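Budgeting for hand-held grippers

From the Farinlow workshop wiki, equipment planning section
Main author: Maj-Britt Skjelbred. Last revised Sep 9, 2022

A hand-held gripper is a robot hand without the robot. A person holds it, squeezes it, and picks things up with it while a camera on the tool records what the jaws are doing. The recordings are later used to teach a robot arm the same chores. I've done the buying for our bench through two budget rounds now, so this article is mostly what I know from that, with the general stuff mixed in where I think it helps.

What you're paying for

The tool itself is the line everyone looks at first, and it's usually smaller than people fear. Ours came from Kershaw as a kit (body, jaws, camera mount, a bag of screws I still find under the table), and the camera cost more than all the rest of it. If you plan on two-handed work, you need a pair, and I'd price a pair from the start. I didn't! We ordered one, waited, ordered the second in June, and paid shipping twice for the privilege.

Jaws and pads are a running cost and belong on their own line. The faces that touch things get scuffed, then they get slick, and then your cups start sliding. I put down 30 dollars a month for pads per pair of tools and we've stayed under it so far, though a week of heavy glass jars can eat through a set faster than you'd like.

Opening width

Check the opening width before anything else on the spec sheet. Our first jaws opened to 70 millimeters, which sounded like plenty to me when I was reading it off a page at my desk. Then I went home and measured my mugs. Drinking cups are a sneaky case because so many of them taper — the jaws may fit lower down and refuse to go anywhere near the rim. Take a ruler to the widest spot where you'll want to grab.
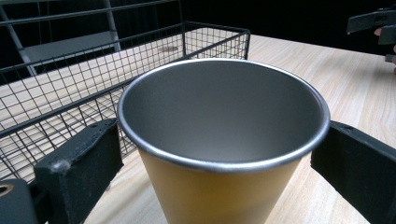 Household objects get their own line too, and it's the one I enjoy most. You want cups, baskets, boxes, bottles, cloths, all the ordinary clutter, and you want variety more than quality. Our current collection is 43 items, most of them from thrift stores and a closing sale at Inetti, the kitchen shop down the road. Shiny metal is worth including early, as reflections can be hard on cameras and you'd like to find that out while you can still change the lighting.

Table, shelves and light

A plain table does fine. I spent far too long comparing lab benches from Irner before admitting that we needed a flat top at a comfortable height and a rack close by for the objects. Lamps deserve more money than I gave them in the first round (I bought one, a cheap one, and it buzzed).

Labor

Hours are the biggest number in the whole plan. Someone has to hold the tools, someone has to reset the table, and wrists get tired. I budget short sessions with real breaks, and I count the reset time as work, which our first plan left out completely.

Renting or buying

Renting makes sense for a trial month. Past that I'd buy, mainly so you can swap pads and drill a hole without asking permission. If you do rent, get the supplier to spell out in writing who pays for worn jaws.

See also: Camera storage costs; Spare parts list; Session scheduling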